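Speaker notes: Collecting Grasp Examples at the Stivlow Laboratory
Presenter: Wendell Calloway
Allow 20 minutes, with questions held to the end.

Opening
Thank the hosts at Gellen. State the purpose of the talk: to report how the laboratory gathers examples for the Jidell grasp model, and what was changed in February.

Slide 2. What counts as an example
One example is one attempt. The record holds the view of the bin before the arm moves, the chosen grasp point, and the result. Failed attempts are kept. Stress this point; earlier audiences have assumed they are thrown out.

Slide 3. Changes in February
Operators had been placing objects by hand, and the layouts became too regular. Objects are now tipped in from a tray. A session consists of 152 attempts, after which the set of objects is changed. Labels are checked by a second person at Begay. Pause here for the chart.

Slide 4. The bin
Mention that soft toys and rigid household items are mixed on purpose. Draw attention to the round shapes, for which the model proposes too many grasp points at the rim.

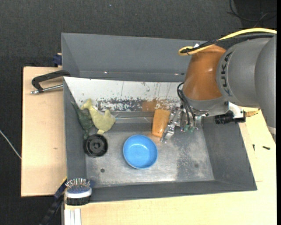

Slide 4. KUKA arm with the gripper lowered into the metal bin; blue bowl at center, toys along the left side.

Slide 5. Open questions
How many attempts per object are enough? The present figure is 14. Invite comment from the Gellen group.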